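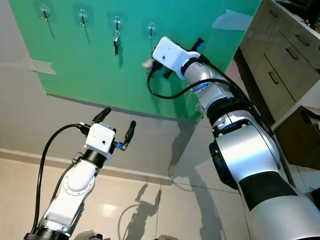
Key hanging task, remote control sessions. Wubit Tilahun reported that 139 demonstrations have been saved so far toward the target of 600. The operators find the pickup easy and the hanging slow. With keys on the third hook of the green board and the right arm working at the fourth, the hanging bunch is close enough that operators slow down to avoid it. Wubit asked whether the hooks should be spaced farther apart. Hawi Derese preferred to leave the board as it is until the first training run, so the early sessions stay usable. Agreed.

Left arm. It has no part in this task at present and is parked open. Hawi wants it parked in the same pose at the start of every session. Wubit to add the pose to the Wetus start script.

Session length. Operators on the Thursday shift asked for shorter blocks. Blocks will be 15 minutes with a break between them. Foleck will be told, as their two operators are booked by the hour.

Rejected runs. Roughly one in eight is thrown out, mostly for dropped keys. Jemal's request to keep the ones where the operator recovers was discussed. These will be kept in a separate folder and labeled "recovered." No decision on using them for training.

Trutenberg visit. Moved to January. They want to try the controls themselves. Hawi to set up a practice login so their runs do not go into the main set.

Next meeting same time, 10:30.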